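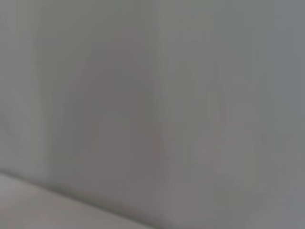 Jan 2, 2021

Happy new year to the bench. Came in for a quiet Saturday to sort out the gate drive on the Flideck board, and it's now dark outside and I've only eaten biscuits, so it must have gone all right.

Where we'd got to before the break: the low-side FET was getting far too warm at light load and Florian reckoned the driver was too weak. I wasn't so sure. The driver has plenty of grunt on paper, and the gate isn't that big. So first job this morning was a proper look at the gate with the short ground spring on the probe (please, please stop using the croc lead for this, it makes everything look like a seaside postcard).

With the spring fitted there was still ringing on the rising edge, a good 4 V over the rail, and a nasty little dip on the way down that came close to turning the FET back on. Gate resistor was the 4.7 ohm from the first build. Swapped it for 33 ohms and the ringing went away almost completely, but the turn-off got slow and lazy and the case was even warmer than before. Serves me right for going straight to the big one.

Then I did what Liesl suggested back in September and I ignored – kept the 33 for turn-on and put a small Schottky with its own 7 ohms across it for turn-off. Much better! Edges clean, no dip, and after half an hour at full load the tab settled at 65 degrees. I can live with that.

Decoupling next. The ceramic for the driver is on the wrong side of the board and goes through one skinny via, which I'm fairly sure was me in a hurry. Tacked another one straight across the supply pins, legs of the chip and all. It looks horrible but the supply bounce at the driver dropped to nearly nothing. Needs doing properly in the next layout: cap right next to the pins, two vias each side, ground return straight back to the source and not off on a tour via the connector.

Still don't understand the odd double pulse at start-up. It comes and goes. I wondered about the input floating before the controller wakes up, so I hung a pull-down on it and started it up a few times, and didn't see it again, but I'm not calling that fixed yet. Gion, if you're in before me, could you leave it on the scope with single trigger and just keep power cycling it?

Other bits:
Second Flideck board is untouched, leave it like that so we can compare.
We're nearly out of the small Schottkys. Pravesh, can you add a reel to the Platent order?
Blue probe has a dodgy tip. I've put tape on it.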